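Child Safety and the Home – Week 9 handout
Window blinds, cords and the under-threes

Notes to go with the lecture. Not a substitute for the reading. Bring these to the seminar, we'll use the Wastton material at the end.

1. Where we got to last week

Stair gates, finished. Main point to carry over: a product can pass its test and still be fitted wrong. Same thing comes up again today, more so.

2. The hazard

Looped cords on blinds and curtains. Roller, Roman, vertical – all of them can have a loop somewhere. Toddlers are top heavy, head big compared to the body, neck muscles weak. Gets a loop round the neck, loses footing, can't lift own weight off it. Can happen very quickly and without noise. Silence is the bit parents find hardest to believe. They expect a shout or a thump.

Usual setting: child's own bedroom, cot or bed near the window, parent in the house and thinking the child is asleep. So "supervision" as the only answer doesn't get us far. Come back to this in section 5.

3. Types of cord – know these for the test

Operating loop: the one you pull to raise or turn. Chain or cord.
Inner cords: run through or behind the slats or fabric. Often missed. A child can pull one out from the back of a Roman blind and make a loop that wasn't there before.
Free-hanging pull cords: no loop as sold, but they tangle and get knotted by adults to shorten them. Knotting makes a loop.

Safety devices: tensioner (holds the loop tight to the wall), breakaway connector (comes apart under load), cleat (wind the cord round, out of reach). Cordless is a seperate category, it's design and not a device.

4. Case material: the Ilberg survey

Ilberg is the housing estate we're using all term. Home visits, 711 households, every one with a child under five. Visitors checked the main bedroom used by the child and noted the window covering, the cord and where the furniture stood.

Of those, 573 had some kind of corded blind in that room. Read the figure carefully. It is corded blinds, it is NOT unsafe blinds. Last year half the group wrote it up as unsafe and lost marks.

Things the visitors wrote down again and again:
– tensioner still in its bag, in a kitchen drawer
– cleat fitted but at cot height
– cot moved under the window in summer for the air, never moved back
– tenants not sure if they're allowed to drill

The drilling one matters. Policy people tend to assume an owner-occupier. See the Balogun reading, second half, on who is responsible when the landlord supplied the blind and the tenant supplied the cot. It's dense. Do it in two sittings.
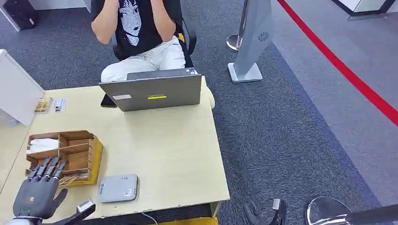

At the desk, laptop open.

5. Prevention – the argument

Two camps, crudely.

Camp one: tell parents. Leaflets, health visitor talk, labels on the packaging. Cheap, quick, reaches new parents at a point when they're listening. Weakness – they're also exhausted and being told forty other things. Also does nothing for grandparents' houses, childminders, holiday lets.

Camp two: change the product. If it's cordless there's nothing to remember. Weakness – old blinds stay up for years, and second-hand ones get passed on without the fittings.

The Zirnine scheme tried a bit of both: a free fitting visit plus a swap for the worst blinds. Uptake was good where the fitter came at tea time and poor where it was mornings only. Nothing in the leaflet made as much difference as the time of the appointment. Small scheme, be careful how much weight you put on it.

My own view, for what it's worth: camp two, with fitting visits while the old stock works its way out. You're free to disagree but argue it from the evidence and not from what your mum did.

6. For the seminar

Read the Wastton council leaflet (in the folder, October version, ignore the older one). Then:

Mark every sentence that asks the parent to do something.
Underline anything that needs a drill, a ladder or money.
Rewrite the first paragraph for someone who rents.
Come ready to say wich one instruction you'd keep if there was only room for one.

Short written piece is due before the week 11 lecture. Headings allowed. Define your terms, esp. "loop" and "corded".

Next week: button batteries. Reading is up already.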